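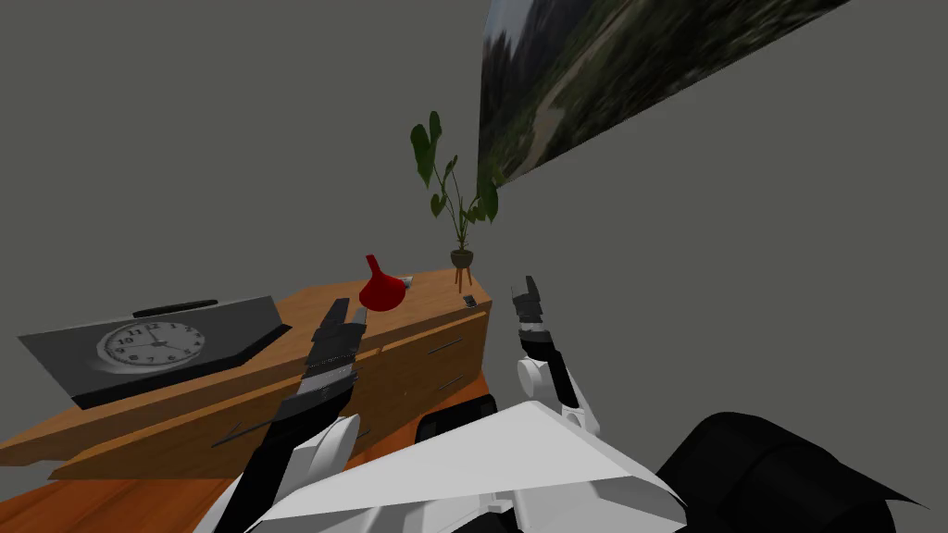

The study desk in simulation, with both grippers open and the red funnel lying on its side towards the back.

Kusden Desk Chores: simulated two-armed tidying episodes

Hello, and thank you for stopping by. Kusden is a modest collection of simulated episodes in which a two-armed robot tries to do the sort of small jobs most of us do at a desk without thinking: picking a thing up, putting it down somewhere more sensible, opening a drawer, moving a pen out of the way. We put it together at Cenosia because visitors kept asking us whether a robot could tidy up after them yet, and we wanted a better answer than a shrug.

The short answer is "sometimes, if the desk is kind to it". The longer answer is in the files.

What you get

The release holds 192 episodes recorded across 39 desk layouts. Each episode has a written instruction, the view from the robot, joint positions for both arms, gripper opening, and a mark for success or failure. Everything is rendered, so please don't expect the scratches, crumbs and odd lighting of a real study. Some layouts are nearly bare and others have plants and wall pictures in them, which the robot has no business touching but does need to steer clear of.

The funnel jobs

These deserve a section of their own, as they are what people write to us about. A funnel is a lovely awkward thing. It is wide at one end and narrow at the other, and on its side it likes to roll in a curve, so a gripper that arrives a little off centre tends to send it away. Gripping it by the spout works fairly well. Gripping the rim works too, but the arm then has to turn a long way round to stand it upright, and we lost plenty of attempts to a bumped desk edge. Of the episodes here, 53 involve a funnel, and we kept the failures in — they are the more useful half, if you ask Zoi Politis, who did most of the labelling.

Drawers are the other sore point. Thin handles close to the front of a desk leave very little room for fingers, and a drawer opened only part of the way is marked as a failure even when you could easily have dropped a pencil in.

How it was made

Sombat Ruangrit built the layouts and Khadija Morsy drove the arms by remote control for nearly all of the episodes, which takes a good deal more patience than it sounds. An attempt could run for up to 2 minutes before we called time on it. Nothing has been sped up.

Can it do chores, then?

Our own view is that single-object jobs are nearly there in simulation, and that jobs needing both hands at once are still a long way off. Please don't read our success marks as a promise about a real desk. Friction in particular is kinder here than in life.

Known problems

Small flat objects now and then sink slightly into the desk top. The clock hands don't move during an episode, so don't use them for timing. A few instructions say "cup" where they should say "funnel"; a corrected list is planned for December.

Questions and corrections are very welcome, and Lambros Kalogeropoulos looks after the inbox and reads it on Monday mornings.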